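Farm stay near Zitodgate — self check-in or wait for the hosts?

Travel Talk > Rural Stays and B&Bs > Trip Planning

mudboots26
Booked two nights at the Saleck farmhouse outside Zitodgate in January. Us plus two kids. Confirmation says check-in from 5 but the hosts do the evening feeding then so either use the key box or wait in the yard till they're done. Anyone stayed? Is the feeding thing worth showing up for or is it just a guy with a bucket. Also is breakfast really at the big table with everybody, my husband is not a morning talker.

rnair
Stayed last spring. Go for the feeding. Kids got to carry hay and the old donkey followed them the whole way back. Breakfast is one table yes. You can ask for a tray, they don't mind.

Rizal Nair

hedgerow_k
Disagree on the feeding, sorry. In January it's pitch dark at 5 and the yard is all mud. Ours cried. Use the key box, get them warm, do the morning round instead. Starts right after breakfast and you get the hens too, which you don't in the evening.

rnair
Fair about the dark. Ours were older tho.

mudboots26
Ok so morning round. Does that cost extra? Site says "included with some rooms" and doesnt say which.

S. Mishra
Included with the loft and the two barn rooms. Not with the shepherd's hut, they charge 9 a head for that one. Was the case when we went anyway. Email and ask, Shakuntala answers pretty fast, the booking site messages just sit there.

mudboots26
We have the loft. Great. Which bathroom is that, the listing shows a couple and I can't match them up

hedgerow_k
Loft has its own, top of the stairs on the left. Low beam over the door, watch your head. I did mine twice. Barn rooms have theirs downstairs.
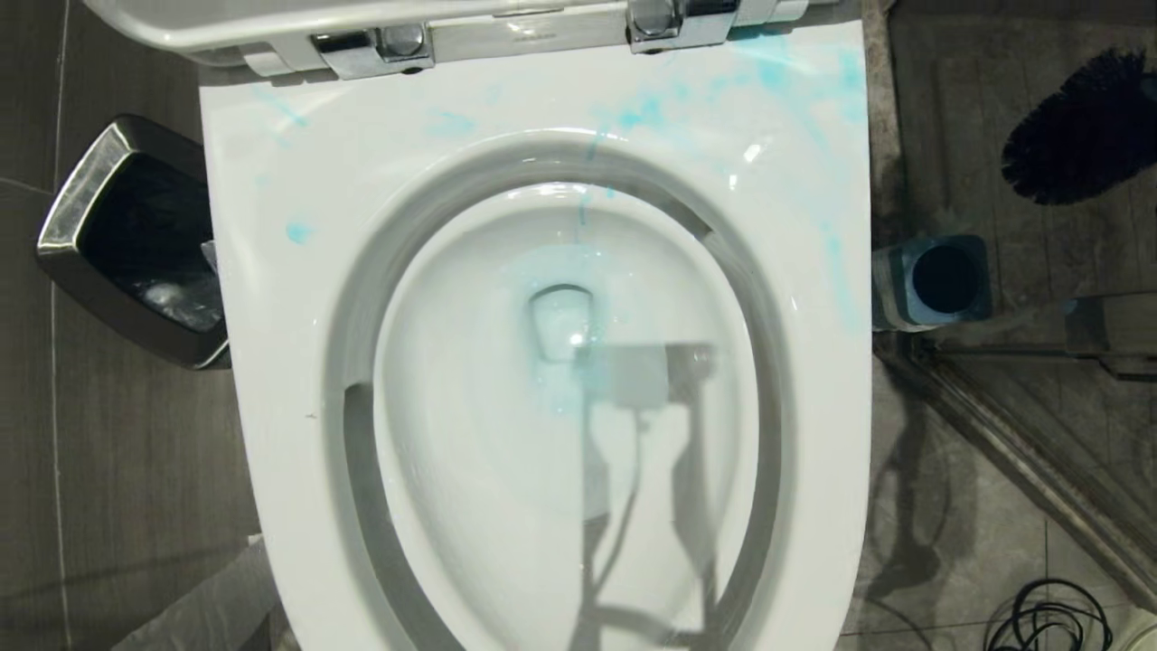
Stuff to pack, from someone who forgot all of it

hedgerow_k
Making this its own heading so people find it. Rubber boots, they lend adult sizes but kids sizes go early. A flashlight. Cash for the egg shelf by the gate. Slippers, the kitchen is stone and freezing. Snacks — closest store is in Zitodgate and it shuts early on Monday. Do not bring the good coats.

Noboru N
Adding earplugs. Rooster. Not a joke, starts well before light.

rnair
Never heard a rooster the whole time??

Noboru N
Then you had the loft. Barn rooms are right over the coop basically. I asked to switch and they were nice about it but full.

mudboots26
Kind of glad we got the loft now. What about dinner? I see they do a supper on request but 26 per adult seems like a lot for soup.

S. Mishra
It's not just soup. Soup, a pie or a stew, some kind of crumble after. Their own lamb when we had it. Kids were half price. I'd pay it again over driving back in the dark on that lane.

Kamlesh Joshi
I would not. Sorry Satish. We paid for supper and sat down an hour late, portions were small and my son doesnt eat lamb, so he had bread. Bajpai in town does a decent dinner, maybe 15 minutes in the car, and you can call ahead. The lane is fine if you go slow.

S. Mishra
You did tell them about the lamb beforehand tho? They ask on the form.

Kamlesh Joshi
There was no form when we booked. Maybe there is now.

hedgerow_k
There's a form now. Supper one night and Bajpai the other, done.

mudboots26
Ha ok yes doing that. Last one I promise. Does anybody know about the Flaver walk, the one that starts behind the farm? Listed as easy. I have a five year old who quits after the first gate.

Noboru N
Easy to the old mill. After that no. 131 steps up to the viewpoint and they're uneven, the rail is missing in spots. We turned around at the mill both times and it was a nice morning out. Bench there, ducks.

rnair
We did the steps with ours, totally fine. View is great on a clear day

Noboru N
In January with a five year old? Come on.

rnair
Ok maybe not January

mudboots26
Mill and ducks it is. Thanks all. Emailed Shakuntala Awasthi about the trays and she already wrote back, tray is no problem and morning round is included for us. She says bring carrots for the donkey but cut them up first. Will report back after we go

Kamlesh Joshi
Please do, curious if supper is on time these days.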